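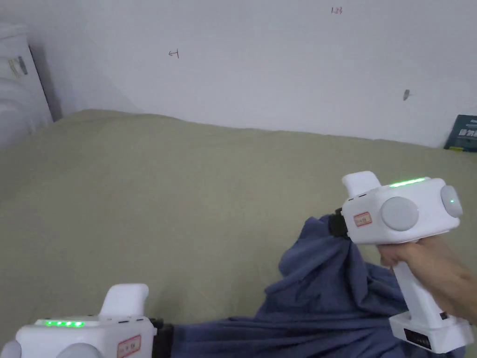
February, a little after 10 in the evening

Laundry took most of today. I had let it go since before the trip to Sondon, and by this morning the basket lid would not shut. Four loads in the end. The machine downstairs was free from breakfast on, so I kept going up and down the stairs with the bag until my knees complained.

Folded on the bed, as I always do. The green cover is the best surface in the apartment for it. The kitchen table is too small for anything wider than a dish towel, and there is always a crumb or a ring of jam I have missed. On the bed I can spread a thing out, find its edges and start over if I need to. I needed to with the dark blue one. It comes out of every wash in a knot, and then whichever two corners I pick up turn out to be the wrong two. I have had it since the apartment on Lamlow Street and I don't think it has ever folded square.

My mother folded in thirds. I fold in half and in half again, and then the pile won't fit the shelf, so I end up doing thirds after all. I should just start with thirds.

Stopped for lunch between the second and third loads. Soup from the freezer, and bread from Michailidis, the end of the loaf, toasted. They have raised the price again. I still think it is the best bread on this side of town and I will keep buying it, but I am going to cut it thinner.

Tiina Pesonen called while I was doing socks. She is moving to Flovthorpe at the end of next month and wants to know if I would take the small dresser. I said yes before I had thought about where it would go. Measured afterward. It would fit under the window if the chair moves over by the door, and then the chair is in the way of the closet. The chair could go to the living room, but the living room has two chairs already that no one sits in. I will call her back tomorrow and ask how deep the drawers are. If they are deep enough for sweaters it is worth the trouble.

She also asked about the sheets she lent me when her nephew stayed here. I had forgotten they were hers. Found them at the bottom of the closet, clean, behind the heavy blanket. Put them in a bag by the front door so they go back with me next time.

Things to get rid of, decided while folding:
the gray towel with the torn hem
the pillowcases that don't match anything
both of the tablecloths from the old place

Kept one old T-shirt for rags. I had meant to keep none, but the windows need doing in spring and paper towels leave lint all over the glass.

The last load did not dry all the way. The waistbands and the thick socks were still damp, so they are on the rack in the bathroom with the door open. I suspect the lint trap, which I cleaned, or the dryer itself, which I can't do anything about. Left a note on the board downstairs.

Rain from four o'clock on. Did not go out again. The mail can wait - it is only the water bill.

Read two chapters and didn't take in much of the second. Need to buy detergent, light bulbs for the hall, and stamps.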